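Randomizing the kitchen: what changed the numbers

9 March 2021

I said in January that I would write up the texture experiment once it finished. It finished last week, so this is the writeup. It covers only the simulation side. I'll do the hardware side separately.

The question was simple. We train a grasping policy entirely in simulation, and when we move it to scenes it hasn't seen, it gets worse. Everybody who does this kind of work knows the drop. I wanted to find out how much of it comes from how things look (colors, surface patterns, light) and how much comes from where things are.

The training data is 1000 demonstrations of one task: reach down to a cup on a kitchen counter, grip it by the rim and lift it. The demonstrations come from a scripted planner, so they are clean and a little boring. I made four versions of the set. In the first, everything is fixed. In the second, only the surfaces change from one demonstration to the next, meaning the counter, the walls, the floor and the pedestal the arm is mounted on. In the third, only the layout changes, meaning the cup position, the objects near it and the furniture further back. The fourth changes both.

The policy is the same in all four cases. It takes one camera view and the joint positions and puts out the next short piece of motion. I didn't tune anything per set, which probably hurts the fourth one a bit. The code is a branch of Temen, our training code, with the scene generator from Grirkia bolted on. If you have used Grirkia you know it will put marble or old wood on anything you let it touch, and I let it touch most things.

Testing was 100 episodes per policy in kitchens held out from training, with new surfaces and new layouts together. A success is the cup lifted and still in the gripper at the end of the episode.

Fixed everything: 21 successes. That is bad, and I expected bad. Surfaces only was better, and layout only was better again by a wider gap. Both together was the best of the four, but the step up from layout only was small. I had guessed it the other way around. I thought the surfaces would do most of the work, because the failures I remembered were the ones where the counter looked strange.

I went back through the failed episodes of the surfaces-only policy. In most of them the arm goes confidently to a place where cups used to be. It has learned that the counter can be any color, and also that the cup is always in the same small patch of it. The layout-only policy fails in a different way. It gets to the cup and then closes early or late, mostly on dark counters. 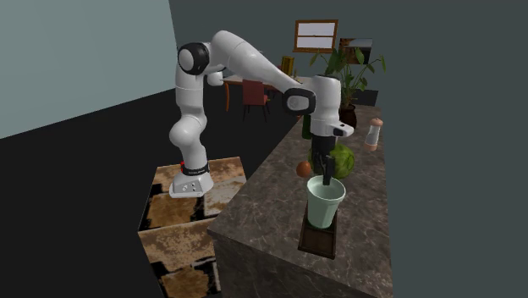
Is it better to randomize more things or to collect more demonstrations? With this task, randomizing layout was worth more to me than extra demonstrations, because adding 235 more to the fixed set barely moved its score.

I would be careful about reading too much into that. It's one task, one arm and one seed per policy. Running more seeds is the first thing on my list. A gap of a few episodes out of a hundred could easily be noise, and the difference between the third and fourth sets is close to that size.

The other thing I want to try is moving the camera. It stayed in one place relative to the base for all of this, and I suspect the policy leans on that more than I'd like. Orlandini has a camera sampling option that should drop in without much work. The Urkoline export is still broken for scenes with glass in them, so the configs I'm posting leave glass out.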